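Restaurant Food at Home, the Fast Version

Tips from the Vivby kitchen notes, cleaned up a little. Not much. Dinner people at six, me typing at four.

Everybody asks how places do it. Mostly salt, heat, and stuff done ahead. Below is what I stole from two years on the line at Okabe and what still gets used in my own kitchen, which has one good burner and a drawer that sticks.

Salt earlier

Chicken, pork chops, thick fish. Salt the night before, uncovered in the fridge, on a rack. Skin dries out, browns better. No rack? Balled up foil under it. Fine.

Steak, same thing, or salt right before the pan. The in-between is the bad zone. Ten minutes ahead you get a puddle on top and a gray steak.

Beans: salt the soaking water. Ignore your aunt.

Salad greens get salt too. A pinch, before the dressing. Toss with your hands. Restaurants do this and it's half of why their lettuce tastes like something.

Get the pan hot, then wait some more

Home cooks pull the trigger early. Stainless pan, medium-high, 3 minutes empty. Flick of water should roll around like a bead. Then oil, then food. Nonstick pans, don't do this, you'll wreck the coating.

Dry the food. Paper towel, both sides, press hard. Scallops need it twice.

Don't crowd. Two batches. Yes it takes longer. Mushrooms in one big heap will boil in there own juice and you'll be standing over gray mushrooms wondering.

And leave it alone! Fish that sticks isn't done on that side. Give it another minute, slide the thin spatula under, try again.

Pan sauce, five minutes

Meat comes out to rest. Pour off most of the fat. Chopped shallot in, half a minute. Splash of wine or stock or even water, scrape the brown bits. Let it go down by half. Heat off. Cold butter, a couple of cubes, swirl the pan till it's glossy. Squeeze of lemon. Taste. Salt last, the stock had some already.

If it breaks and looks oily, teaspoon of water and swirl hard. Usually comes back.

No shallot, use onion chopped small. No onion, skip it.

Deli containers

Buy the sleeve. Pint and quart, same lid for both. This one change did more for my fridge than any gadget. Masking tape and a marker on a string by the fridge, name and month on everything that goes in the freezer. "Soup" is not a label. Which soup.

Stack by shape. Leave room at the top for liquids or the lid pops off at night and you find it in the morning.

Don't microwave in them. They go soft and take on tomato color forever.

Stuff worth having made already

Pickled onions. One red onion sliced thin, half cup vinegar, half cup hot water, spoon of sugar, spoon of salt. Ready in half an hour, better tomorrow. Goes on tacos, eggs, beans, sandwiches, the sad leftover rice.

Toasted breadcrumbs. Old bread, food processor, olive oil, skillet, stir constantly. Jar. On pasta, on roasted broccoli, on mac and cheese right at the table so they stay crunchy.

Herb oil. Blanch parsley or chives ten seconds, ice water, squeeze very dry, blend with neutral oil, strain through a coffee filter. Don't push it through, it gets cloudy. Keep cold, use inside a few days, or freeze it in an ice tray.

Lemon wedges, cut off the white strip in the middle so the juice comes out and the seeds don't. Takes a second.

Stock cubes of your own: cook chicken stock down hard until it's syrupy, pour in an ice tray. One cube in a pan sauce, two in rice.

Plates

Warm them. Oven at its lowest, ten minutes, oven-safe plates only. Hot food on a cold plate is lukewarm food. Salad plates go the other way, in the fridge or freezer for a bit.

Wipe the rim with a damp towel. Sounds fussy. It's one swipe.

Sauce under the crispy thing, not on top of it. You worked for that skin.

Knives

Chef's knife, paring knife, bread knife. Done. I have a Woromik, the plain one with the black handle, cheap, and it gets the same edge as the fancy ones if you keep at it.

Hone before you cook, a few strokes a side. Sharpen for real every couple of months. If it slides off a tomato, it's past time.

Damp paper towel under the cutting board. Every single time. A board that walks around is how people get stitches.

Never in the dishwasher and never loose in a sink full of suds. Wash it, dry it, put it up.

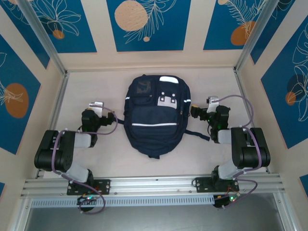 Misaki Iwasaki wrote in to say the paper towel is a waste and she uses a square of that rubbery shelf liner under the board instead, rinses it with the dishes, same piece since January. Also that I should tell people to put the damp towel or the liner flat, no folds, or the board rocks. Both fair. She adds that a heavy board still needs it, hers went off the counter once and took a bowl of chopped cilantro along.

OK so, shelf liner. Trying it this week. Back to the list.

Pasta water

Less water than the box says. Starchier water, better sauce. Salt it so it tastes like a light soup, not the sea, the sea is way too much once you start adding the water to the pan.

Pull pasta two minutes before the box time. Finish in the sauce with a ladle of the water, high heat, keep it moving. Cheese goes in off the heat. If you put pecorino in a ripping hot pan you get a rubber ball.

Save a mugful before you drain. Put the mug IN the colander in the sink ahead of time so you can't forget. I still forgot last week.

Rice

Rinse until the water's mostly clear. Cook, lid on. Off the heat, lid still on, ten minutes. Fluff with a fork. For fried rice spread it on a sheet pan in the fridge, gets dry enough by dinner. Don't leave cooked rice sitting on the counter all afternoon.

Vegetables

Sheet pan goes in the oven while it preheats. Veg hits hot metal, you hear it sizzle. 425 for most things. Cut side down for sprouts and squash.

Oil them in a bowl, not on the pan. More even, less oil overall.

Green beans: boil in salty water till just tender, ice bath, dry. Can be done in the morning. At dinner, hot pan with butter, two minutes. That's how a restaurant gets your side dish out so quick.

Potatoes for roasting get boiled first with a pinch of baking soda, drained, shaken around rough in the pot. The fuzzy edges are what goes crisp. Beef fat if you've got it.

Eggplant, don't be shy with the oil. Then don't complain about the oil.

Dressing

Jar. Mustard, vinegar, salt, shake. Then oil, shake again. 3 parts oil to one vinegar is the classic, I like it sharper. Taste it on a leaf, not off a spoon. Off a spoon it's always too strong.

Too sharp, drop of honey. Flat, more salt before you add more acid.

When something tastes like nothing

Salt first. Then acid, lemon or vinegar. Then a bit of fat. Still nothing? Something savory: fish sauce, soy, a parmesan rind, anchovy mashed up. A half teaspoon of fish sauce in a pot of chili, no one will know.

Too salty: make more of it, unsalted. The potato trick doesn't do much. Sugar doesn't either.

Too spicy: dairy, or more of everything else.

Cleaning while you go

Sink empty before you start. Big bowl on the counter for scraps and peels, saves walking to the trash with wet hands. Side towel, dry, for hot handles. A wet towel on a hot handle will burn you right through, steam.

While anything simmers, you wash something. One bowl, one pan. By the time you sit down there's plates and that's it.

Burnt pan: water, spoon of baking soda, simmer, wooden spoon. Let cool and scrub. If it's really black do it over again. Not for bare aluminum, it'll darken.

Cast iron can take a little dish soap. Just don't soak it, and dry it on the burner.

Having people over

Cook something you've made before. Cold starter, something braised for the main, dessert out of the fridge. One thing only that needs you at the stove at the last minute. Two and you'll be sweating and not hearing the stories.

Write the timing on a piece of paper, backward from when you eat. Tape it to the cabinet. Bread in at 6:40, plates in at 6:50, that kind of thing. Okabe had this on a whiteboard every night and I thought it was silly till I hosted my first Thanksgiving.

Buy more ice than you think. Fill the water pitcher early. Chill the white wine in a bucket with ice AND water and a handful of salt, way faster than the freezer and no exploded bottle.

Short ribs are the dish, if you want a dish. Braise the day before, chill in the liquid, lift the fat off in one sheet, rewarm low. 300 degrees, lid on, till a fork goes in easy. Polenta under it. The leftovers go in dumplings or on toast with the pickled onions from up top.

Next batch of notes is freezer stuff and what to do with half a can of tomato paste (spoonfuls on parchment, freeze, bag them, there, you got it early). Send your own tips the usual way, short ones please, I read them standing up.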